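3. Table and Bowl Arrangement

3.1 Work surface

All trials in the table-clearing and table-setting conditions used a single small table with a light wood-grain top. The top is roughly square with rounded corners. It was chosen over the longer trestle table of the pilot study for two reasons. First, a seated adult can reach every part of it without leaning, which removes trunk movement as a source of variation in placement times. Second, a square top gives no long side, and participants in the pilot had shown a strong habit of lining objects up with the long side whenever one was available.

The table stood on carpet throughout. Carpet damps small shifts of the legs, but it also allows the table to settle unevenly after it has been moved. The top was therefore checked with a spirit level at the start of each session and after any change of seating position. A difference of more than two millimeters between opposite sides was corrected before work continued.

The top has two features that proved relevant to placement. The first is a small round grommet hole toward the far right as seen from the seat. The second is a faint thin line that runs away from the seated person, left of center. Neither was mentioned in the instructions. Ciobanu and Semaan, who coded the placements, noted independently that several participants treated the line as a border and kept objects to one side of it. The hole had a weaker effect. Participants avoided covering it completely, but they did not appear to use it as a reference point for alignment. Both features were entered in the coding scheme as possible landmarks, together with the four rounded corners and the front edge.

3.2 Bowl and mat

The object set for the conditions reported here was kept deliberately small: one polished stainless-steel bowl and one flat, round, gray mat. The mat is slightly wider than the rim of the bowl, so that when the bowl is centered a narrow ring of gray remains visible on all sides. This ring is the basis of the centering measure described in Section 3.4. A bowl set down off-center produces a ring of uneven width, and the ratio of the narrowest to the widest part can be read from an overhead view without any marking on the objects themselves.

The polished finish of the bowl was a compromise. A matte bowl would have been easier to outline in the recordings, as the interior of a polished one reflects light and carries distorted shapes of whatever surrounds it. In pilot work, however, participants handled a matte plastic bowl with less care and tended to slide it into position. The steel bowl was more often lifted and set down, which is the behavior of interest. Outlines were therefore drawn by hand at the rim, and reflections inside the bowl were ignored.

Figure 2 gives the starting layout for the right-side condition. The bowl rests on the mat at the right of the table, the center is open, and the person is seated at the near edge with both hands over the near part of the top.

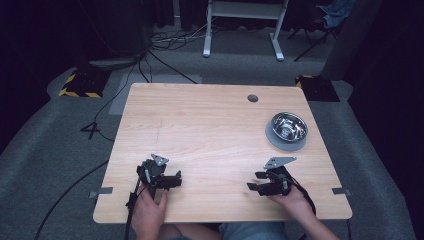
Figure 2. Starting layout, right-side condition, seen from the seated position. The steel bowl rests on the round gray mat; the middle of the tabletop is left open.

The open area in the middle was treated as part of the layout. Iordache had argued during planning that the distance an object travels across a bare surface affects how precisely it is put down, and the pilot data gave some support to this view. For this reason no cutlery, napkins or other small items were placed on the table in the starting layout, although all were used in the fuller settings reported in Section 5.

3.3 Procedure

A session began with the participant seated and the chair adjusted so that the near edge of the table was above the lap. The mat was laid first, the bowl second. The assistant then stepped back and gave a spoken start signal. In the clearing task, the participant moved the bowl off the mat to the open area, and then moved the mat. In the setting task, the order was reversed: the mat was moved to a named position and the bowl was returned to it. Participants were told to work at the pace they would use at home before a meal.

A total of 83 participants completed both tasks. Each completed 12 practice movements, which were excluded from the analysis. After removal of trials in which an object was dropped or the signal was missed, 3,164 placements remained. The left-side condition mirrored the right-side condition and used the same objects.

Between participants the top was wiped with a dry cloth. Damp cloths were avoided after an early session in which the mat clung to the surface and had to be peeled off. Those placements were discarded, and the mat was replaced by an identical one from the same supplier.

3.4 Measures

Three measures were taken for each placement. Centering is the ring ratio defined above, where a value of one indicates a perfectly centered bowl. Edge distance is the shortest distance from the outer edge of the mat to the nearest edge of the tabletop. Settling time is the interval from first contact between bowl and mat to the last visible movement of the bowl.

Edge distance requires a note. At the rounded corners the nearest edge is a curve, and a straight ruler laid along the side overstates the distance. Corner placements were therefore measured to the curve, using a paper template traced from the table. The small gray metal brackets that protrude from the left and right sides near the lower corners were not counted as part of the edge – the template follows the wood only.

Coding was done by two people working separately. Where their values for the ring ratio differed by more than a tenth, a third coder (Hourani) measured the placement again and the median was used. Disagreement was most common when the bowl was nearly centered, since the ring is then narrow everywhere and small errors in drawing the rim have a large effect on the ratio. It was least common for edge distance.

3.5 Limits of the arrangement

The arrangement is simpler than a household table in several respects. Only one person sat at the table, the objects were empty, and nothing had to be kept warm or kept from spilling. Results for the settling time of an empty bowl should not be extended to a full one. The round mat also hides rotation – a participant who turned the mat while moving it would receive the same score as one who did not. A square mat would correct this but would bring back the alignment habits that the square table was meant to limit, and it was left for later work.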